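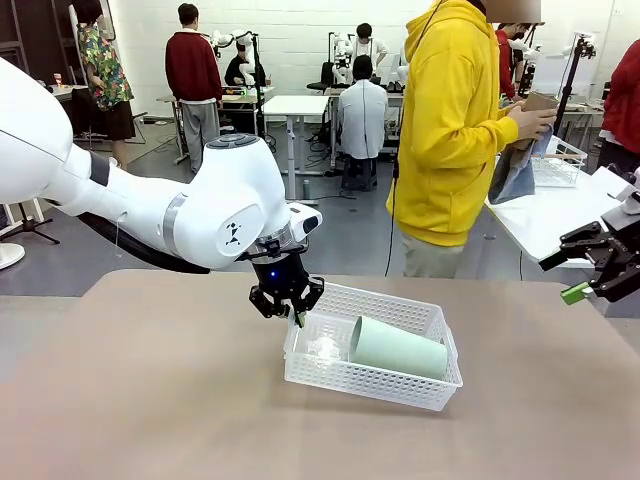

Chapitre 4
Arriver chez l'hôte : la première heure du séjour

Demandez à un voyageur de vous raconter ses vacances trois ans plus tard : il aura oublié le nom du musée, le prix du dîner, parfois même celui du village, mais il vous dira très bien comment on lui a ouvert la porte. C'est une chose que j'ai apprise tard, après avoir longtemps enseigné la tarification et les taux d'occupation comme si tout le métier tenait là-dedans, et c'est par elle que je voudrais commencer ce chapitre consacré à l'accueil en chambre d'hôtes.

Nous avons quitté, au chapitre précédent, la petite maison de Plernville au moment où elle confirmait sa réservation. Le client a payé ses arrhes, il a reçu un message aimable, il connaît l'adresse. Que se passe-t-il ensuite ? Dans bien des établissements, rien du tout jusqu'à la sonnette ! Or le voyageur, lui, continue de vivre son voyage : il consulte les horaires, il s'inquiète de la navette, il se demande s'il pourra déposer sa valise à 11 heures alors que la chambre n'est prête qu'en fin d'après-midi. Un bon accueil débute dans cet intervalle, et nous verrons qu'il suffit souvent d'un message envoyé la veille, assez court pour être lu sur un quai de gare.

Sheena Gourlay, qui tient onze mois sur douze la pension Okoro, à 200 mètres du port de Stuvilcombe, a bien voulu nous confier ses carnets d'arrivée. Vous les retrouverez tout au long du chapitre. On y lit des choses très simples (« famille trempée, thé tout de suite, papiers plus tard ») et d'autres qui donnent à réfléchir, comme cette page de juillet où elle note avoir récité le règlement de la maison à un couple qui dormait debout. Le lendemain matin, bien sûr, il a fallu tout reprendre depuis le début, la clé du portail, l'eau chaude et le reste.
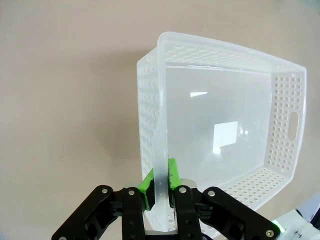 À quel moment faut-il présenter les règles de la maison ?

Le plus souvent après l'installation dans la chambre, quand les voyageurs se sont posés et ont bu quelque chose. Seules les consignes indispensables pour la première nuit, c'est-à-dire l'accès, la sécurité et l'heure du petit déjeuner, se donnent dès l'arrivée.

Cette réponse surprend parfois les étudiants, qui craignent d'oublier une information ou de paraître négligents. Je les comprends, j'ai été comme eux. Mais la mémoire d'une personne qui vient de passer une journée en train est une toute petite valise, et mieux vaut choisir ce que l'on y met. Fergus Innes et Morag Pollock, dans leur enquête auprès de 60 maisons de la vallée de Nasden, distinguent ce qui se dit, ce qui s'écrit et ce qui se montre ; nous reprendrons cette distinction dans la deuxième section, avec des exercices à faire par deux.

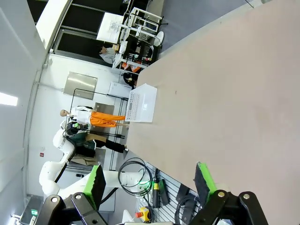

La question des bagages mérite qu'on s'y attarde, car elle occupe une place considérable dans les arrivées anticipées et les manuels la traitent d'ordinaire en deux lignes. Un voyageur qui se présente le matin demande rarement sa chambre : il voudrait surtout se débarrasser de ce qu'il porte, et repartir les mains libres vers la vieille ville. Pour la valise, un coin fermé à clé fera l'affaire. Pour tout le petit bazar qui l'accompagne, les chapeaux, les guides, le parapluie encore humide, je recommande un simple panier en plastique blanc ajouré, ouvert sur le dessus, comme celui qui est posé sur la table : l'air y circule, on voit ce qu'il contient, et il se rince en un instant. Glissez-y une étiquette au nom du client et rangez-le toujours au même endroit, afin que la personne qui vous remplace à 21 heures sache où le trouver.

À la fin de ce chapitre, vous devriez pouvoir rédiger un message de veille d'arrivée, conduire un accueil complet sans épuiser vos hôtes, et organiser une consigne à bagages dans une maison de taille modeste. Gardez sous la main le plan de la pension Okoro distribué au chapitre 2, il servira dès la première étude de cas, celle d'une cliente, Mme Menzies, arrivée avec cinq heures d'avance sous une pluie battante.

4.1 Le message de la veille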